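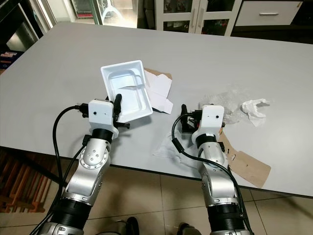
White moulded tray, torn card behind it.

Home Explore Lists Bookmarks Profile
Search posts and people

Thread on inner trays in small parcels, and why the tray size ends up setting the cost of everything around it. Mostly notes from the Prumham job, with permission.

Starting point: Prumham sell boxed hand tools by post. Four tray sizes, all white moulded plastic, bought from Nekutov. The outer cartons came from someone else and were specified two years earlier for a different range.

So the trays never fitted the cartons. The gap on the long side was 4 mm at best and 38 mm at worst. Packers filled it with paper. Paper is cheap per sheet and dear per minute.

Carriers charge on weight or on size, whichever comes out higher. With light goods it is nearly always size. A carton 30 mm longer than it needs to be can cross a price band while weighing the same as before.

Dorota Szczepańska pulled the dispatch records for December: 1,635 parcels in the largest carton. Sorting them by contents showed that many would have gone in the next size down if the tray rim had been narrower.

The rim is the part people forget. Drawings usually give the inside of the tray, as that is what holds the product. The carton has to clear the outside, rim included. Ask the supplier for both figures and write them on the same sheet. 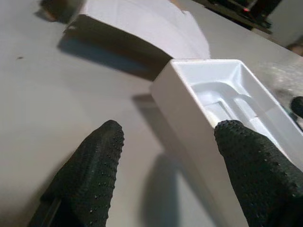 Also ask for the tolerance. Thin moulded walls move as they cool. Nekutov quoted plus or minus 1 mm on length, and our own measurements on a Tuesday delivery agreed with that. A carton drawn to the nominal size will bind on the larger trays in the batch.

We settled on 3 mm clearance each side. Less than that and the tray has to be pushed in, which bows the carton wall. More than that and it slides about in the van and wears the corners.

Board grade next. The old cartons were double wall, chosen because the first range was heavy. For the current range single wall passed the drop tests with the tray in place. Without the tray it failed on the corner drop, so the tray is doing structural work and can't simply be deleted.

Meenakshi Dhillon asked whether a folded card insert could replace the plastic. We tried two designs. Both held the product. Both took longer to make up at the bench than the tray took to drop in. One is being redrawn with fewer folds.

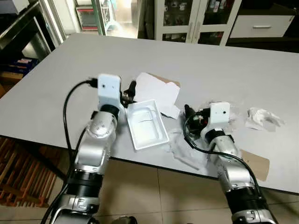

White container on the grey table.

Opening matters too. Where the glue strip was too strong, the board tore along the flap and the carton could not be used again for a return. Customers then found their own box, usually a larger one, and Prumham paid for that as well.

Fix: a narrower strip and a second strip under a peel-off cover for the return trip. Cleravport supplied samples at 200 mm and 270 mm. The shorter one held on single wall, so that is the one specified.

Storage, briefly. Trays nest and cartons lie flat, but only if the trays have enough taper on the side walls. Hakim Khoo found one size sticking together in the stack. The supplier added small lugs under the rim to keep them apart.

Result so far: three carton sizes, down from five. Void paper is still used on one of them. Breakage figures for the new cartons aren't in yet, so I won't claim anything there.

Replying to Fenna Bakker: yes, the clearance figure includes the label pocket on the inside of the lid. If yours is on the outside, leave it out of the sum and check the carrier's rule on overhang.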